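Section 6: Getting Your Delegation Ready for the Trade Fair

By now you should have your exhibitor account open in the Brullow portal and your pavilion booking confirmed by Trinex, who look after the halls. If either of those is still hanging, please go back to Section 2 and finish there first. It's no fun at all to fill in the guest list and then find the system won't keep it!

Set aside a quiet morning for this part. You'll want your guest list, the passport details for everyone traveling from abroad, and a nice big cup of coffee.

Registering your visiting officials

1. Sign in to the portal and open the tab called Delegations. Choose New Delegation and type the name exactly as you'd like it printed on the badges (capital letters and all, because the badge printer copies what you type).

2. Add the head of the delegation first. The portal treats the first name on the list as the guest of honor, and that's the person who will be offered a seat at the opening dinner and a place on the morning walk through the halls.

3. Add everyone else. A single delegation can hold up to 63 people, including interpreters, drivers and press staff. Bigger groups are very welcome, but they need to be entered as two delegations with slightly different names.

4. Pick a language for each guest. This sets the headset channel in the main hall as well as the language of the welcome packet, so do ask people what they'd like to listen in.

5. Press Save, then Submit. Saving alone keeps the list on your side, and the protocol desk won't see it until you submit.

Note: Changes to the guest of honor can't be made online once you've submitted. Call the protocol desk on extension 232 and they'll gladly sort it out with you.
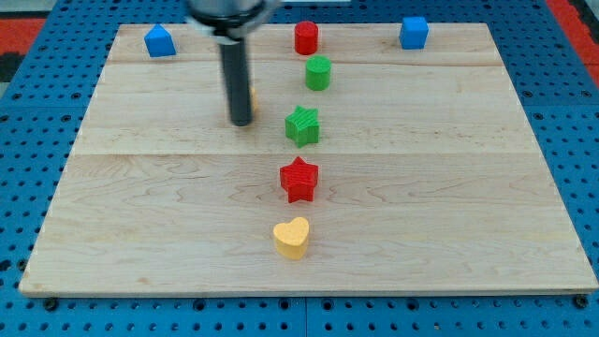 One exhibitor, Danladi, wrote to us after the December fair that the list itself had gone smoothly but the interpreters were left standing at the east door, as they'd been entered under Press and their badges only opened the media entrance. We've since given interpreters a category of their own, so please use it, even if yours will be helping reporters too.

Planning the pavilion visit

6. Open Visit Times and choose a slot. Morning slots before 10:30 go quickly, and the ones right after lunch tend to be calmer if your guests would like a proper chat with the companies.

7. Send the list of companies you'd like your guests to meet. Edlow handles the introductions and will write back to you with a suggested route, which you can accept or send back with comments.

Caution: Don't share the route outside your delegation before the security check is complete. The portal shows a green Cleared label when it's fine to pass it along.

Once the label appears, print the route for your drivers and move on to Section 7, Speeches and Gifts.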